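Folding project, where we are

Quick one this month, most of us are still out at people's homes. The clothes folding set is at 143 usable episodes as of Wednesday night. Target for September was lower so well done everybody, espescially Lesia and Hnat who did the long sleeves.

What's changed. Jackets are in now, not only shirts and towels. Snaps closed before you start please – Nazar tried a batch with them open and the two fronts slide all over the place, he binned 9 of them. Start with the garment flat, front up, sleeves out. Both grippers in hand before you hit record. Sleeves in first, then hem to collar, then let go and back off. If you drop a cuff, keep going! A recovery is worth having, Orysia wants more of them for the next training run.

Beds are fine. Printed sheets are fine too, don't go looking for a plain one. The first model learned on the white table at Ekley and fell apart on anything with a pattern, so the more real bedrooms the better. Leave the room how it is.

Still short on: hoods, anything knitted, kids sizes. 10 episodes per garment and then swap, no more than 6 garments in one sitting or your wrists will know about it.

Uploads go to the Starwood folder, not the old Shevchuk one. Check the finger pads before you go out, spare blue ones are in the drawer by the door. Questions to Vira, she's in from 10 most mornings. 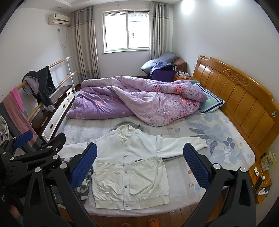

White snap-front jacket laid out on the bed, one gripper's fingers either side of it, a second gripper at the left edge.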